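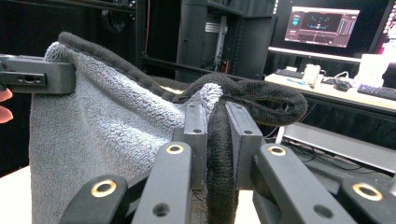 Minuvska Sewing and Mending Circle

Last updated: July
Reading time: 2 min

Minutes of the monthly meeting

Present: Trudy Donnelly (chair), Lorna Dizon (minutes), and 14 members. The meeting was opened at 6:30 pm.

1. Minutes of the previous meeting
They were accepted with one correction: the sewing machine which was sent for repair is the Sartori, not the older one.

2. Money
Lorna informed that the balance is 183 dollars. From this we must still pay the rent of the room for July, 60 dollars. One member asked if the rent will increase after summer. Trudy has not received any letter on this matter, and she will ask at the office.

3. Summer mending day
The mending day will be held in the hall on Trorko Street, from 10 am until 3 pm. It was discussed whether we should accept zippers. Last year the zippers took very much time and other visitors had to wait. Decided: zippers are accepted only until noon. Coats are not accepted. Visitors can bring two pieces each, and small tears and hems will be done first.

Trudy will print 60 flyers. The library has agreed to keep part of them at the front desk.

4. Thread and needles
The order from Prinusix arrived, but the white thread is missing. Lorna wrote to them and is waiting for the answer. Until then, members are asked to bring their own white thread.

5. Beginners' evening
Two members would like to have an evening for beginners, with buttons and simple patches. There was interest, but the date could not be agreed. The point is moved to the next meeting.

6. Other matters
The key of the cupboard must be returned to the hook after use. The blue scissors are for fabric only, please do not cut paper with them.

The meeting was closed at 7:50 pm.

Minutes written by Lorna Dizon

We use cookies to improve your visit. Accept | Settings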